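ok so thread on the sim side of the Tarnex arm. been heads down in the planner all June, this is where it's at

1/ biggest fix first. wrist camera pose was being read one tick late, so every fast turn smeared the depth map and the planner saw obstacles that weren't there. Now we stamp poses at render time. Ghost boxes gone from the costmap

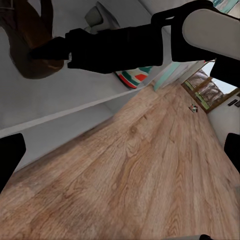 wrist view in sim, very tilted. wood floor, white unit, window way over there

2/ the self filter. fingers and forearm get masked out of the cloud before anything else runs. I had the padding way too fat and it was eating real objects near the fingertips. cut it down, added a seperate margin per link. Forearm can stay sloppy, fingers can't

3/ close range is still the pain. something big and brown fills half the view and the segmenter (Jatoi, our fork) wants to call it background. Speckled texture doesn't help, it splits the mask into confetti 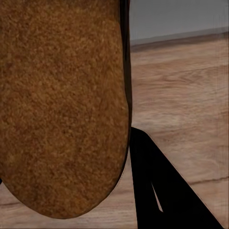
so for now I run two passes – one coarse for "is there a thing", one fine for the edge next to the finger. Planner only cares about the edge anyway. 65 ms for both, fine for approach, too slow for servoing

4/ Houshang Azimi asked why not just use the sim's ground truth masks. we do, for scoring. Never in the loop, or I learn nothing about the real stack

5/ also added a replay tool to Resten. scrub the log, click a tick, get the camera view plus whatever the planner belived at that tick. should have written it 3 months ago 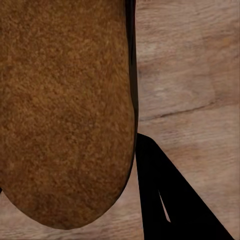

finger tip right by the dark edge. slim gap of wood is what the fine pass has to find

6/ that gap is the whole game. if the fine mask bleeds over it the planner thinks it's in contact and freezes. next up is a 200 episode run with the new margins, same seeds as the old one

7/ will push the filter config to the Claltenby branch tonight, docs later. If your costmap has ghosts check your timestamps first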